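Why do apples turn brown?

Cut an apple in half and leave it on a plate. Within a few minutes the white part starts to turn brown. The change is called enzymic browning.

What happens inside

An apple is built from very small parts called cells. Each cell keeps its chemicals in separate spaces. One group of these chemicals is called phenols. Another is an enzyme, a substance that makes a reaction go faster. 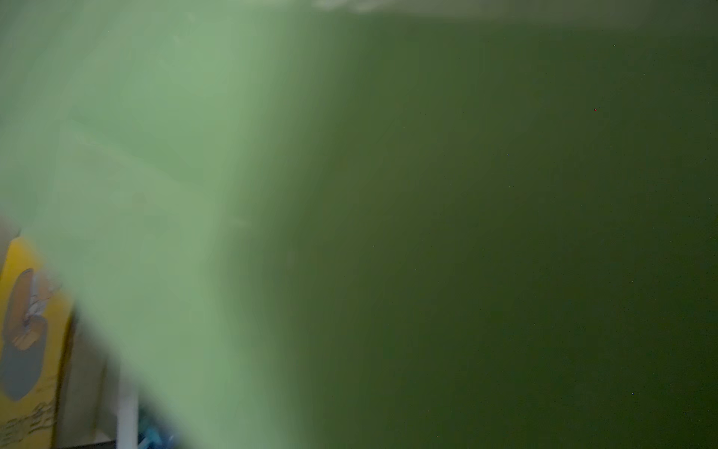 A knife breaks the cells open. The phenols and the enzyme mix, and oxygen from the air joins in. The product is melanin, a brown colouring. Bananas, pears and potatoes brown in the same way.

Does every apple brown at the same speed?

No. Growers at Plutham tested two kinds, Flurero and Wekell. Slices of each were left at room temperature for 86 minutes. The Wekell slices were darker at the end. They contained more phenols.

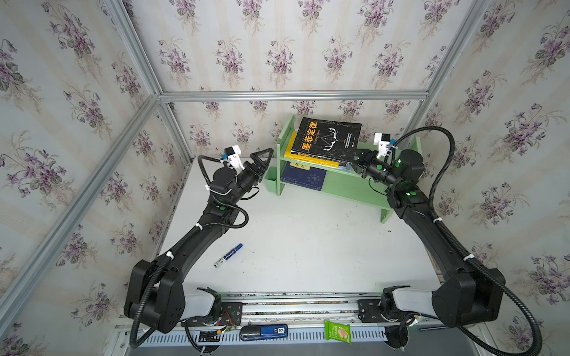

Browning does not make a fresh slice unsafe. It changes the colour and, after a while, the taste.

How to slow it down

1. Brush the slices with lemon juice. The acid stops the enzyme from working well.
2. Put the slices in cold water. Less oxygen reaches them.
3. Wrap them tightly and keep them in the fridge. Enzymes work slowly when they are cold.
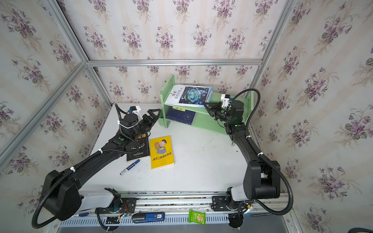 Words to know

Cell: a tiny building block of a living thing.
Enzyme: a substance that speeds up a reaction.
Oxygen: a gas in the air.
Melanin: a dark colouring, also found in skin and hair.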